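Kenia Motion Server 2
Dual-arm planning and control software

Home > Software > Motion and Control > Kenia Motion Server

Overview

Kenia Motion Server is the planning and control layer of the Flormont software line. It takes target poses or recorded trajectories from a client, checks them against a model of the cell, and streams joint commands to one or two arms. It runs on a Linux PC next to the cell and does not need a network connection once the license file is in place.

Version 2 replaces the separate left and right planners of the first release with a single planner that treats both arms as one system. Existing cell files load without changes. Client code written for the old two-session interface must be moved to the combined session; see the migration notes in the download package.

Planning

Both arms are planned together by default. The planner holds one collision model for the whole cell, including the table, posts, rails, hanging fixtures and the links of each arm. Cables and conduits are modeled as padded volumes attached to their parent links. Padding is set per link in the cell file, and the default is deliberately large.

If one arm is mounted on a linear axis, the axis is added to the chain as an extra joint. It can be planned freely, held at a fixed position, or limited to a window for the length of a task. Holding the axis shortens planning time and is the recommended setting for close work near the middle of the table.
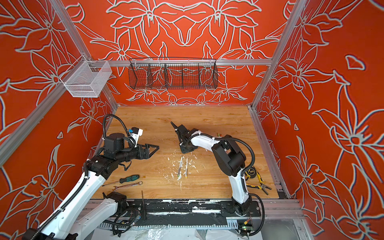

Objects that are not in the cell file can be added at run time in two ways. A client can send a box, cylinder or mesh with a pose and a name, or the perception module can build an occupancy grid from a depth camera and pass it to the planner. The two methods may be used together. Named objects take priority over grid cells that fall inside them, so that an object to be grasped does not block its own approach path.

Thin items lying flat on a table are often lost in depth noise. For these the perception module offers a color segmentation mode that returns an outline and a long-axis angle in the table plane. Loose debris smaller than the set minimum area is ignored. Items that touch each other may be returned as one outline; a split filter is included but must be tuned per task.

Control

Joint commands are streamed at 1000 Hz. The client may update targets at any lower rate, and the server interpolates between them with limits on velocity, acceleration and jerk. If no update arrives within 300 ms while streaming, both arms decelerate to a stop along the current path and hold position.

Gripper commands share the same clock as arm commands. Position, speed and force limit can be set for parallel grippers. Contact is reported as an event with a time stamp.

Logging and replay

Every session writes a log with commanded and measured joint states, gripper states, planner calls and operator notes. Logs can be replayed against the cell model without hardware. Replay uses the same planner build as the original session where that build is installed, and prints a warning where it is not.

Cell Editor

The Cell Editor is a desktop tool for building and checking cell files. It imports STL and STEP geometry, measures clearances between parts, and marks joint ranges in which the arms can reach each other. Background panels need only be modeled as flat surfaces. Printed patterns have no effect on the planner, but they should be included in the background capture if color segmentation is used.

Requirements

Operating system: 64-bit Linux with real-time kernel
Arms per server: 1 or 2
Linear axes: one per arm
Free disk space: 400 GB recommended for logging
Client libraries: C++, Python
Network: one dedicated Ethernet port per arm

Limitations

The server is not a safety controller. Emergency stop, guarding and speed monitoring must be provided by separate rated equipment. Deformable objects are not modeled. Hand tools and other items left in the work area are avoided only if they are in the cell file, sent by the client, or picked up by the perception module.

Licensing

Licensed per server. Hisdale perception module and Murthy log viewer sold separately. Updates are included for the first year.

Technical contact: Manikandan Mathew, Flormont Software Support
Page updated August 3, 2026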